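Codwood Clothes Swap and Mending Group
Minutes of the February meeting, 7.15 pm, upstairs room

Present: Ka-ming Wei (chair), Dirk Ostermann, Raimonds Krūmiņa, Gunārs Kairys (minutes)
Apologies: Ott Mägi

1. Last minutes
Agreed, with one correction: the spare ironing board went to Luik Road and not to the school. Dirk will ask for it back before the spring swap.

2. Winter swap
Ka-ming was delighted to report that 109 people came through the door, our best winter turnout yet, and that 1383 items were handed in. Lots of lovely comments in the book, several of them about the children's rail (well done Raimonds!). The coats went in the first hour. Jumpers did well too. We still have far too many odd gloves and Dirk has taken them home to see what can be paired.

Takings from tea and cake have gone towards thread and the electricity.

3. T-shirts and other knits
This took up most of the evening and was great fun. Raimonds had been through the cotton T-shirts and spoke about what he looks for when they come in. Hems first, as that is where the stitching tends to give up, then the shoulder seams and the underarms. He likes a hem with two rows of topstitching and says it is a pleasure to copy once you have a twin needle in the machine. The lilac one has just that, in purple thread, with a bit of a wave to the edge.
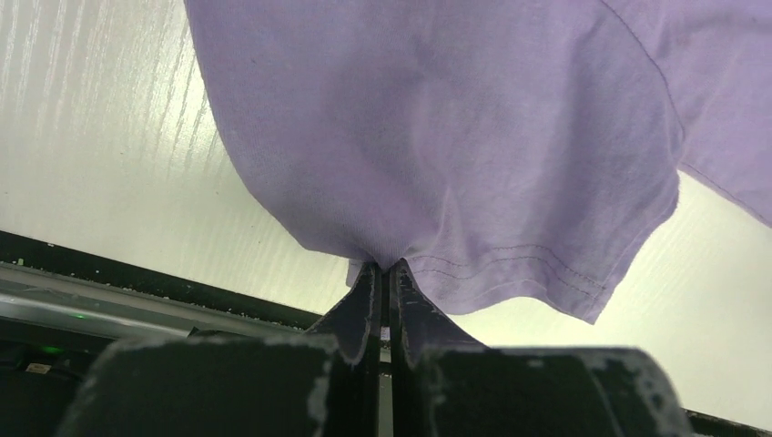
Gunārs asked whether wavy hems should be unpicked. Raimonds would always try steam first and leave the stitches alone unless they are popping. Dirk has had good results with a strip of tissue paper under the fabric when re-sewing, torn away afterwards, and offered to show everyone at the next mending night. Warmly accepted!

Agreed that T-shirts will be folded and stacked by size this time and the hangers kept for shirts and dresses. Knits drop at the shoulders if they hang for weeks.

ACTION: Raimonds to buy twin needles, stretch size, two packets.
ACTION: Dirk to bring tissue paper and a couple of scrap tees to practise on.

4. Baskets and sorting
We all love the plastic laundry baskets. They are light, they wipe clean, and the holes in the sides let the air get at things. Ka-ming suggested keeping the white ones for clothes waiting to be folded and using the old cardboard boxes only for rags. Everybody in favour. Dirk pointed out that the baskets want a wipe round before the next swap, holes and all, and will do it with an old toothbrush.

Discussion of how full a basket should get. Gunārs would like them no more than half full so that the things underneath aren't squashed into creases. Ka-ming felt this would be hard to stick to on the day, but we will try it. 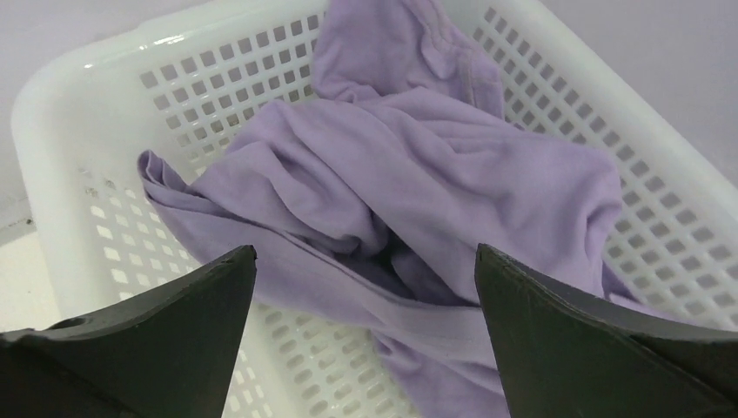

Do we need more baskets for the spring swap?
We need 4 more of the same sort, so that each sorting table has a pair. Ka-ming will try Bevia on the high street first and Drunia if they have sold out.

5. Spring swap
The hall is ours from 12 noon for setting up. Doors at two. Raimonds would like the mending table moved nearer the window for the light, and the mirror with it. Agreed. Gunārs to redraw the floor plan and send it round.

Ott has sent word that he can lend his steamer again, which cheered everyone up no end.

6. Any other business
Buttons: the big jar is full. Sorting evening at Ka-ming's, bring egg boxes.
Labels: the new size tags look smashing. More to be printed on the yellow card.

Meeting closed 8.50 pm. Next mending night to be fixed by email once Dirk knows his shifts.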